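How to Plan and Budget for a Kitchen Manipulation Station

Equipment Planning Guide for Departments and Laboratories
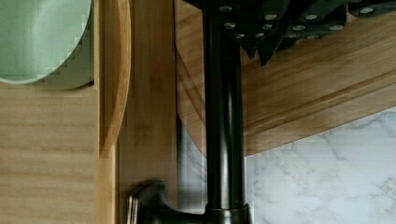

Departments intending to request a robot arm for household tasks should begin with the written task list and leave the choice of supplier until later. The purchase price of the arm is usually the first figure entered in a request, and it is often the only one. Requests prepared in this way are returned for revision.

Step 1. Define the tasks
State what the arm will be expected to handle and where. A station used for dishes and cutting boards near a sink has different needs from one used for boxed goods. Record the heaviest item, the widest item and the farthest point to be reached. Fixed items such as a faucet should be measured with their handles in every position, and the clearance noted on the plan.

Step 2. Divide the budget
The arm and controller should take no more than 65 percent of the total. The remainder covers the gripper, cameras, mounting, safety equipment, counter materials and training. Spare fingertips and cables belong in the first order – they are frequently left out and then bought singly at a higher price.

Step 3. Obtain quotations
A minimum of 2 written quotations is required. For the current round, Hadov and Wirnach have agreed to quote on complete stations, and Fourie on grippers and mounts only. Ask each supplier to list the following separately:
Delivery and installation
Software licenses, with renewal dates
Warranty period and the cost of extending it
Lead time for replacement parts

Step 4. Prepare the room
Confirm the load rating of the counter or stand before ordering. Stations need a clear depth of 70 centimeters behind the base for cabling. Where a working faucet is planned, the water supply must have its own shutoff valve, and the electrical outlets must be approved by Facilities.

Step 5. Plan for running costs
Set aside almost 100 hours of staff time for setup and calibration in the first year. Enter these hours in the request even when existing staff will do the work. Service contracts are arranged through Urent and are charged to the department each February.

Step 6. Submit the request
Send the task list, quotations and room plan together as one file. Technical questions should be directed to Adi Menon, and questions on account codes to Jawad Dogar. Incomplete files are held until the missing items arrive.

Last revised 19 January 2022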